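Table linen project - what I did and what I'd change

Our class had to pick one ordinary household job and write up how we'd do it better. Most people went for cooking. I picked folding and wrapping tablecloths, mostly since I had spent all of July doing exactly that at Utisby, a little place that rents linen for weddings and big family dinners (and pays by the hour, thank goodness). My partner on the project was Iulian Cârstea, who is way more patient with corners than I am.

The plan was simple. Find a fold that fits a normal table, goes back on a shelf without sliding around, and opens up again without a crease right down the middle. Then figure out the paper side of it, because linen that sits in a cupboard for months needs something between it and the wood. We gave ourselves 5 sessions and used 4, and the last one got eaten up by writing this.

Paper first. At Utisby they always used new tissue, flat off the roll, and I assumed that was the only right way. Iulian wanted to try crumpling it and opening it back out before laying anything on it. I thought that sounded like a mess! But I came around to it pretty fast - smooth paper slides all over the place when you're trying to line up an edge, and I had gotten really tired of chasing it across the table.

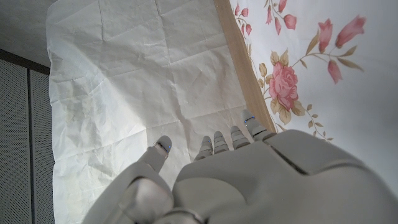 Figure 1. Crumpled white paper, opened out into a large sheet.

We bought our paper from Josmont and it was a bit stiffer than I wanted. If I did this again I'd ask for samples before ordering. The stiff kind makes a racket too, and my notes from session two are basically me complaining about the noise.

Next came the fold itself. I started with the one I learned at work, which is halves, halves again, then thirds. It makes a nice tight bundle, but on a printed cloth you end up with a thick lump on one side and the layers creep out at the front. Iulian's version keeps everything flatter and wider. You bring both long sides to the center, close it like a book, and stop there. The result takes up a lot of table, so you do need the space.

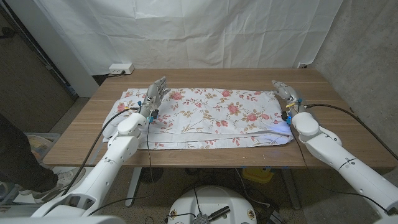
I like a floral print for this kind of work, especially roses on white, because the stems give your eye something to follow and you notice right away if a layer has gone crooked. Plain white is much harder. You think it's straight, then you step back and the whole thing leans.

The front edge is still my weak spot. Where the folds overlap I can't seem to keep the layers even, and pressing down harder only moves the wrinkle somewhere else. Iulian's advice was to smooth from the middle out with a flat palm and leave the edge for last. It helps, but I'd want more practice before I called it neat.

Costs were low. We spent 145 on supplies out of the 317 we were allowed, and most of it was the paper plus a storage box from Posumano that we ended up not liking (the lid bows). The Bachmann shelf liner was fine, no complaints there.

Things to try next time: a softer paper, a cloth with a heavier hem, and the wide fold on a round tablecloth, which I have been avoiding. Iulian says he has an idea for the round one and won't tell me what it is until he's tried it at home.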